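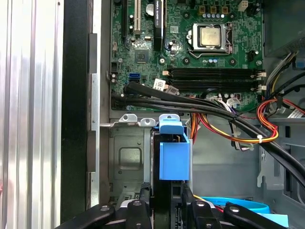
Mhairi MacBrayne would start with the battery. Get the coin cell out before anything else moves, she told me, and don't let a robot near the rest of the board until it's in the bin. Dagim Workneh laughed when I passed that on. "We argued about that one for weeks," he said. "She won. It's rule two now."

Rule one is power. Dagim looks after teardown at Korico, where old desktops get stripped for parts, and he's written the shop's good practice sheet for working alongside the arms. It's up to 52 rules! I asked if anyone reads them all. "They read the ones with tape on the bench," he said. (Fair enough, I'm the same with manuals.)

Cables are his pet topic. The arm isn't allowed to pull on one it can't see both ends of, and if the grip slips twice it has to stop and call a person over. "Twice, then hands off. People want to give it a third go and that's when you lose a connector."

He's also strict about logging. Every stop gets a line, even the dull ones, and last October there were 415 of them. I thought that sounded awful, but he was delighted. "If the log's empty, someone's been skipping it."

Next on his list is rule 53, for plastic drive brackets. Mhairi has already sent him notes.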